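Iron tablets every other day or daily?

Forum: Everyday Nutrition > Vitamins and Minerals
June 29, 2025

pliltley_mom
My doctor called in March and said my ferritin was low. She put me on one iron tablet a day. I have been taking it since then and my stomach is a mess. Constipation, cramps, and a metal taste that hangs on until lunch. The pharmacist told me a lot of people take it every other day now and do fine. My doctor's office said keep going daily until the next blood draw. I don't want to be difficult but I also don't want to feel like this all summer. Has anyone here switched, and did your numbers still come up?

Kurnilent
I switched. I was on daily for a few weeks and could not stand it. My doctor agreed to every other day. My ferritin did come up, slower than I hoped, but it came up. The cramps went away in the first week.

What helped as much was the timing. I take it first thing with a glass of orange juice and don't have coffee until I get to work. Coffee and tea both get in the way of iron.
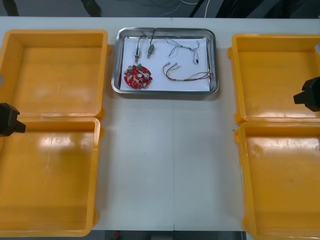 I keep the bottle in my desk drawer so that on the days I forget at home I can still take it before I eat anything. I mark the days on a paper calendar. Every other day is easy to lose track of, more than you would think, and twice I took it two days in a row without meaning to. No harm done but it threw off my count.

Uneo
I would not change anything until you talk to the doctor again. Not the front desk, the doctor. If your ferritin is low and your hemoglobin is low too, that's different from only the ferritin being low. Which is it?

pliltley_mom
Only ferritin as far as I know. She said the hemoglobin was at the low end of normal. I'll look at the printout tonight.

Sheikh
Daily worked for me and I never had a problem. Took it with dinner. Everyone says empty stomach but I would have quit if I did it that way. A tablet you keep down beats one you don't.

Kurnilent
You absorb less with food though, especially if dinner has cheese or milk in it.

Sheikh
Sure, less. But my level went up and I felt fine. I didn't need the perfect way to do it. I needed a way I would stick to.

Nghĩa Tăng
I had the same trouble as the first poster. A few things from my side.

Ask what kind of iron it is. Ferrous sulfate is the usual one and it was hard on me. Ferrous gluconate has less iron in each tablet and I did better on it. I tried the slow release kind as well and it was gentle, but my level barely moved.

Look at the label for "elemental iron." The big number on the front is often the whole compound, and the elemental amount is the part your body can use. I mixed those up for a long time.

If you take calcium, move it to the other end of the day. I was taking a 500 mg calcium tablet at breakfast right next to my iron. Now the calcium is at bedtime.

Also I work odd shifts, so "morning" doesn't mean much to me. I take mine when I start work, whatever time that is, and eat later.
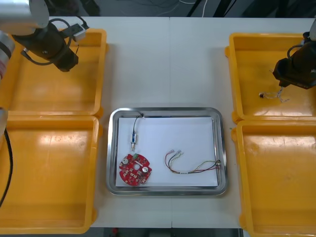 One arm on each side and the yellow trays below.

Uneo
Good point about the calcium. Same goes for antacids. And if anybody reading takes thyroid pills, those need to be kept apart from iron by several hours. Ask the pharmacist how long.

Sheikh
Does vitamin C do anything? My sister takes 1000 mg with hers and swears by it.

Uneo
It helps a bit with absorption but I doubt she needs that much. A high dose can upset your stomach too, and you're trying to get away from that. Juice or a piece of fruit is plenty for me.

Kurnilent
I still think the juice made a difference. Can't prove it.

pliltley_mom
OK, I found the printout. Hemoglobin is normal, ferritin is flagged low. The tablets are ferrous sulfate. I also take a multivitamin with calcium in it at the same time, so I'm going to move that to night starting today. I sent the doctor a message asking about every other day.

Nghĩa Tăng
That sounds right. Give the multivitamin change a couple of weeks. Did she say why it was low in the first place? Mine was from heavy periods, and the tablets were only half of the fix.

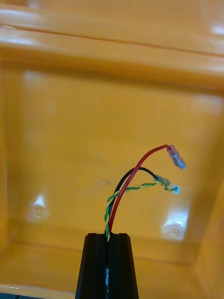 Close view in the bin, red wire standing up.

pliltley_mom
She asked about periods and about diet. I don't eat much meat, so she thinks it's that. I've been adding lentils and fortified cereal.

Uneo
Fortified cereal is fine, but the milk on it has calcium, so not at the same time as the tablet. And keep the bottle up high if you have little kids at home. Iron is dangerous for them even in small amounts.

pliltley_mom
The youngest is 3, so it's on the top shelf. Doctor wrote back. She is OK with every other day and wants to test again in 5 weeks. I'll post the result when I have it.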